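仿真单元的夹爪回零之后两指对不齐，大家的腕部相机都怎么校的？

版块：仿真与离线调试
发表于 16/05/2025

油泵房的猫（楼主）
先交代一下底子。我手上这个单元是给 Dredel 那条分拣线做的仿真版，六轴臂，末端挂 Parkudon 的平行夹爪，最大开口112毫米，腕上装一个虚拟相机，整套跑在 Clisivetti 里。现场那台真机归别的组管，我只管这个数字的，平时的活就是模型更新、参数对齐、出了毛病我修。

毛病是这样的：夹爪跑一阵之后回零，左右两指的停位会差一点点。刚加载场景的时候好好的，两边读数一模一样。连续开合400个循环以后去看，左指比右指少走一小截，再跑就不怎么变了，好像卡在那个差值上。重新加载，又好了。再跑，又来。我已经跟它耗了好几个晚上，头发都要少一把！

我试过的：
换小仿真步长，差值变小，没消失。
把指尖的碰撞体从网格换成方盒，没变化。
把关节阻尼加大，开合变得像泡在蜂蜜里，差值还在，纯属给自己找罪受。

另外还有个烦心的，腕部相机的安装位我现在也不敢信了。之前有同事动过末端法兰的坐标，动了多少没写记录（写记录啊各位，求求了）。所以我现在分不清哪些是手指真的没到位，哪些是相机装歪了看着像没到位。
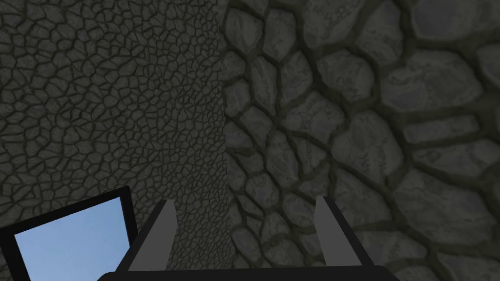 相机这边我现在的做法很土：机械臂停在一个固定姿态，夹爪全开，存一帧，然后跟上一次存的同姿态帧叠着看。叠出来有偏移就先去查法兰坐标，没偏移再去查手指关节。臂的姿态是写死在脚本里的，每次加载完第一件事就是走到那儿。之所以挑这个朝向，是因为两面墙的交缝刚好从两指中间的空当穿过去，左边那面是细碎的龟裂纹，右边那面是大块的卵石纹，缝特别好认，拿来当竖直参考线省得我再摆标定板。夹爪底座一直压在画面最下沿，也能顺带看出相机有没有绕光轴转。麻烦的是缝本身更靠近左指，没法直接拿它量左右对不对称，只能跟自己的旧帧比。

想问两件事：回零差值这种东西大家一般从哪儿查起？还有，有没有比叠图更像样的相机校法？

拧到打滑
先答第一个。你这个症状我见过，多半是联动关节的写法问题。平行夹爪在很多模型里是一个主动指加一个跟随指，跟随指靠约束去追主动指。约束是软的，求解器每一步都留一点误差，跑久了误差停在某个值上，跟你描述的一样。你打开模型文件看看，左指是不是那个跟随的？

油泵房的猫（楼主）
回复 拧到打滑：看了，左指就是跟随的！！你是蹲在我屏幕后面吗

拧到打滑
哈哈。那就把约束的刚度往上加，误差修正系数也调一调，别碰阻尼。阻尼赶紧改回去。

半桶齿轮油
不太同意楼上。刚度加太高，夹东西的时候会抖，尤其夹薄件，指尖噼里啪啦地弹。我们之前有个单元就这么折腾过，空载漂亮得很，一上料就没法看。我的做法是干脆拆掉跟随约束，两根手指各给一个驱动，下同一个目标位置，各走各的。回零的时候两边各自对零，谁也不欠谁。

拧到打滑
两个独立驱动那就跟真机不一样了呀。Parkudon 这种爪子是一个电机带两边的，真机上工件偏了，两指会一起把它往中间推。你拆成两个驱动，工件偏一边的时候，先碰到的那根就顶住了，另一根还在走，抓取的结果全变味。楼主这个仿真是要给产线对参数的，结构不能随便改。

半桶齿轮油
所以要加同步逻辑啊，一边受阻另一边也停，脚本里几行就写完了。我也没说裸奔。

拧到打滑
几行脚本去补一个物理约束，过半年谁还记得那几行是干嘛的？楼主连法兰谁改的都没记录，你让他再养一段同步脚本……

油泵房的猫（楼主）
喂喂，吵架就吵架，不要拿我的伤口举例 :(

蓝色气管
插一句，先别急着选边。楼主你的差值是从哪儿读的？读关节位置还是读指尖的世界坐标？我吃过亏，关节读数是好的，指尖坐标是从另一个坐标系绕了一圈算的，法兰一动它就跟着歪。你又说法兰被人动过，这两件事没准是同一件事。

油泵房的猫（楼主）
回复 蓝色气管：好问题，我翻了日志脚本，循环里记的是关节位置，所以回零差值应该是真的。但是我肉眼去比对的时候看的是相机画面，那个就有法兰的锅了。两个毛病叠在一起，怪不得我之前越调越糊涂。

蓝色气管
那就分开治。先把臂停死，禁用夹爪控制器，手指直接用赋值摆到全开，这时候手指位置是绝对准的，剩下的偏移全算在法兰和相机头上。把这个清零了，再放开控制器去查约束。顺序千万别反。

墙角测光员
我来挑第二个问题的刺。叠图我不反对，可是拿石头纹理当参考我觉得不靠谱。贴图离近了会糊，斜着看的时候远处又挤成一团，叠图软件很容易匹配到隔壁那块石头上去，给你报一个漂漂亮亮的错误偏移。我一般在单元里专门放一面纯色墙，贴一张棋盘格，校完隐藏掉。贴图墙用来跑识别还行，用来校准就算了吧。

油泵房的猫（楼主）
回复 墙角测光员：你说的挤成一团我太懂了，我另一个停位就是这样。这个停位本来是想看夹爪正对一面墙时左右张开匀不匀，墙角留在左边。
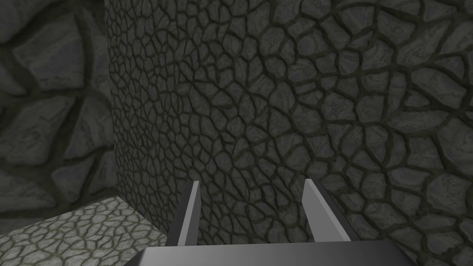

第二停位，夹爪全开对着主墙，左下角露出一点石板地面。

墙角测光员
对，就是这个意思！你看主墙，靠墙角的石头又小又密，往右越来越大，整面墙斜得厉害。特征匹配在右半边还凑合，越往墙角越像在抽签。你要是非用这个停位，就把匹配区域框在右边那些大石头上，墙角那一带整个排除掉。

半桶齿轮油
我倒觉得第二停位的手指比第一停位好用。指面是浅灰的，压在深色石头前面，边缘一提一个准，连阈值都不用怎么调。校手指干嘛要看墙，看手指本身不就完了？

墙角测光员
看手指只能知道手指相对相机在哪儿，相机相对世界歪没歪你还是不知道。楼主要查的恰恰有后面这一半。

半桶齿轮油
行，这个我认。那就手指看边缘，相机看墙缝，两笔账两本簿子。

拧到打滑
墙缝我也支持。竖直的交线，一条就能定滚转角，墙面贴什么花都无所谓，几何边就在那里，直接从渲染器的深度图里提，连贴图都不用看。楼主你的 Clisivetti 能出深度吧？

油泵房的猫（楼主）
能出，就是我一直没开，开了帧率掉得厉害。不过校准又不用跑实时，停死了存一帧就行……我怎么没想到，拍大腿。

刚入坑的螺母
弱弱问一句，为什么手指看着是斜的啊？两根都往外撇，我第一反应是模型装错了。真的平行夹爪不是应该平行的吗？

蓝色气管
回复 刚入坑的螺母：不一定是装错。相机贴得近又是广角的话，平行的东西看着就会撇，靠画面边上越明显。想确认就别用眼睛看，直接读两个指面的法线，平行就是平行。

刚入坑的螺母
懂了懂了，谢谢！我回去读一下我自己那个，我之前为了让它看着直，给手指加了个旋转……

蓝色气管
快删！！

油泵房的猫（楼主）
给大家报一下进度。按 蓝色气管 的顺序来，先停死控制器，手指赋值到全开，开深度图提墙缝。法兰果然是歪的，绕工具轴转了一点，改回图纸值以后，现在存的帧跟我最早留底的那张叠得严丝合缝，滚转这边清掉了。第一停位留着当日常检查，第二停位我按 墙角测光员 说的只框右半边，勉强算个备份。

夹爪这边我先走了 拧到打滑 的路子，刚度加上去，阻尼还原。跑了2,000多个空载循环，差值还剩一丝，可我拿放大的曲线看才看得见，够用了。然后换了个薄壁件上去夹，嗯，抖了。半桶齿轮油 你可以笑了。

半桶齿轮油
我没笑，我在喝水。

拧到打滑
抖得厉害吗？刚度退一档，把求解器迭代次数加上去试试，别只动一头。接触那边的参数也看看是不是默认的，默认值硬得像石头。

油泵房的猫（楼主）
迭代次数我从默认改到6，抖小了很多，再往上加单元就跑不动实时了。接触参数确实是默认的，还没动，今晚动。

臂上挂灯笼
路过问个别的，你们那边也是 Gauthier 的控制器接口吗？我这边接口升过一版以后，夹爪的回零指令返回“完成”的时机变早了，手指还在走它就说到了。如果楼主的日志是收到“完成”就记数，那剩下那一丝说不定根本没毛病，是记早了。

油泵房的猫（楼主）
回复 臂上挂灯笼：我用的就是 Gauthier 那套接口……我去看版本号。

蓝色气管
这个有意思。简单验证的话，收到完成以后再空等一小会儿，再读一次，两次读数放一起比。

拧到打滑
不过那解释不了“差值停在一个数上”和“重新加载就好”，我还是押约束。记早了的话应该每次都有，加载完第一下就该有。

臂上挂灯笼
有道理，主因应该还是你说的那个，我只是讲剩下那一丝。

油泵房的猫（楼主）
加了等待，读了两遍。剩下那一丝里大半是记早了，等完再读基本归零。主因还是跟随约束，这个没跑。两位都对，别争了，精神奖品各一份。

目前单元里的改动我都写进说明文件了（对，我写了，有截图为证的那种写法），列在这里给以后搜到的人：
法兰坐标恢复图纸值，以后谁改谁签名。
跟随指约束刚度加大，阻尼恢复默认。
求解器迭代次数设为6。
回零完成后加等待再读数。
每次加载完先走第一停位，提墙缝，跟留底帧比，过了才许开工。

还没搞定的是薄壁件那点余抖，接触参数我今晚开始一个一个调，有进展再来顶帖。

墙角测光员
留底帧记得连相机的视场角和分辨率一起存。改过分辨率再去叠旧图，你会以为天塌了。

油泵房的猫（楼主）
……我现在就去补。

半桶齿轮油
接触参数先调摩擦，再调软硬。摩擦太低它会自己滑，你会误以为是抖。另外我那个双驱动的方案还给你留着，哪天想通了来拿。

拧到打滑
别给他，他会真拿的。

刚入坑的螺母
我把那个旋转删了，读了法线，两个指面是平行的！画面里还是撇，不管它了。

油泵房的猫（楼主）
恭喜恭喜。接触参数调到第三个，薄壁件夹起来安静多了，摩擦那条听 半桶齿轮油 的先动，有用。软硬那个还差一点，明天继续，今晚先让它空跑着，我去睡了。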